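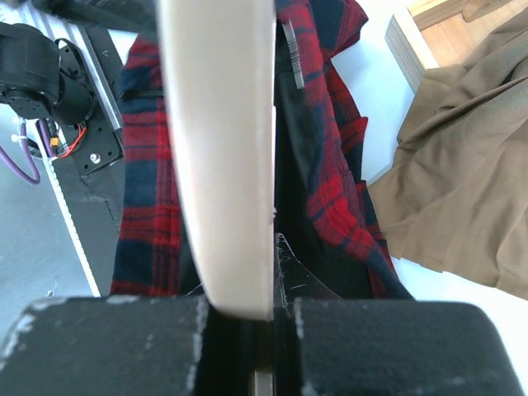 6.4 Gripper holds the cloth but will not let go

The fault log calls this "release timeout". Don't take the log at its word. It reports the same thing for a snagged thread, a worn pad and a loose plug, and the reset button clears all three without curing any of them.

1. Press Stop. Wait until the arm has come to rest, then switch off at the wall. The Stop button alone leaves the gripper powered.

CAUTION: Keep fingers out of the gap between the pads. The jaws can close without warning when power returns.

2. Support the garment with one hand and ease it out sideways. Do not pull upwards. Thick shirts with a lining catch more often than thin ones, whatever the sales sheet says.

3. Check the foam on both pads. Scuffs on the top edges are normal wear. Replace the foam if it lifts at a corner.

4. Look for threads in the teeth of the jaw piece and remove them with tweezers.

5. Push each plug on the arm fully home.

6. Switch on and run 20 open and close cycles with no cloth.

Note: The Bemby software will offer "Auto-recover" after step 6. Decline it. In July it passed a gripper that failed 16 of the next 50 picks.

If the fault comes back, log it as code 31 and tell Frauke Engelhardt before restarting.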